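Step 3: Recording demonstrations for two arms

Start Kiani on the workstation and load the Doseten profile. Both arms should move to their home pose before you touch the leader handles. If one stays put, restart its driver and home it again.

Set the episode limit to 2000 steps. Put the objects on the tray in a fresh layout for each episode, and change the starting pose of the grippers as well. 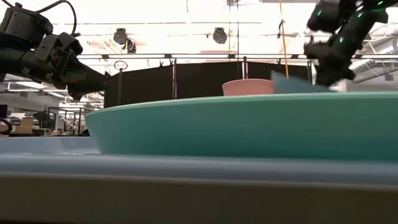

Keep your movements slow and even. The policy copies pauses too, so if you stop to think halfway through, discard the episode and record it again. Let one arm finish its grasp before the other sets off — the Dornum trainer copes badly with overlapping grasps in small datasets.

Press S to save or X to discard. After every 2 saved episodes, replay the last one with the arms unpowered and check that the joint traces line up with the video. A lag of more than 2 frames means the clocks need syncing again.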